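Prarkell Hilia whiteboard markers: long-term review

Published Wednesday, August 12, 2026

The Hilia is Prarkell's mid-range dry-erase marker. It has a bullet tip, a push-on cap and an alcohol-based ink, and is sold in packs of 4 or in a trade box. We bought a trade box in February and used the markers on three types of board: a vitreous enamel panel, a painted steel panel and a melamine sheet of the sort fitted in small meeting rooms. The Sarmiento and Hitus markers we already had in stock were used for comparison.

Ink and line

Line width out of the pack is 2 mm, and it holds well. Black and blue are opaque in one pass on all three boards. Green is slightly thin on melamine and needs a second stroke to be read from the back of a room. Red is acceptable. The ink takes a few seconds to set, during which it smears if touched with the side of the hand. Left-handed writers will notice this more than they would with the Sarmiento, which sets faster but skips on enamel.

Write-out length was measured on the enamel board by ruling straight lines with light pressure. The black Hilia gave 800 metres before the line broke up. The Hitus gave slightly more, though its line was grey for the last quarter. Both figures will be lower in normal use, as lettering involves more stops and starts than ruling.

Erasing

Fresh marks come off enamel with a dry felt pad. After a week, black and blue still wipe clean and red leaves a faint ghost that needs spray. On melamine, all colours ghosted after a weekend. Melamine is a poor surface for any marker of this type, and the Sarmiento did no better on it. Painted steel fell between the two.

Cap-off time and storage

Makers' cap-off claims assume a cool, still room. We left one black marker uncapped on a shelf at normal room temperature for 49 hours. It wrote dry at first and recovered after a night lying flat with the cap on. A second one left above a radiator did not recover.

Store the markers flat. Kept tip up in a desk pot, they gave a pale line for the first few words. A hinged pencil case does the job and takes up little room in a drawer.
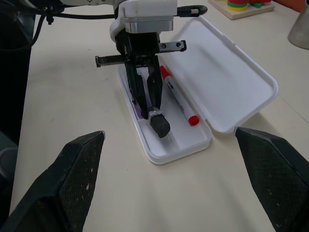
Cost and verdict

The trade box costs less per marker than the Hitus and slightly more than the Sarmiento. There is no refill, which counts against it for heavy users. Recommended for enamel and steel boards in black and blue. For red, the Hitus erases better.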